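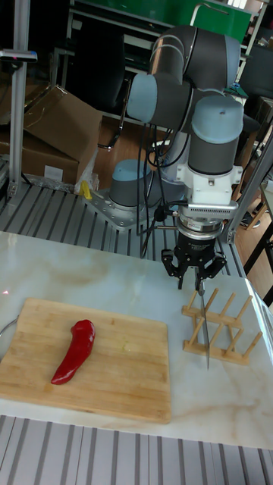
Communiqué de presse – 2 août 2018

Grollorix étend sa gamme d'accessoires de préparation et d'égouttage

Grollorix annonce la mise en vente de la gamme Ploramlow, destinée aux plans de travail de faible profondeur. La gamme associe planches à découper et égouttoirs à vaisselle, vendus séparément. Sur un plan en marbre blanc veiné, la planche rectangulaire en bambou occupe la partie gauche, où un piment rouge est posé ; l'égouttoir en bois clair, à deux traverses parallèles et rangées de tourillons courts, se place à droite. Cette disposition sépare la zone de coupe de la zone de rangement des assiettes.

Les essais d'usage ont été conduits en avril par le bureau Tiedemann. Ils ont porté sur la stabilité des pièces et la tenue des assemblages, sur une durée de 7 semaines. Le cahier des charges prévoyait 2000 cycles de chargement ; l'égouttoir en a supporté 2646 sans reprise de jeu.

« L'espacement des tourillons a été revu après la première série », précise Tegwen Skyrme, responsable produit de Grollorix.

La fabrication est assurée à l'atelier de Gosach. Le premier lot comprend 2696 pièces – planches et égouttoirs confondus. Les fiches techniques et les consignes d'entretien sont transmises aux revendeurs sur demande.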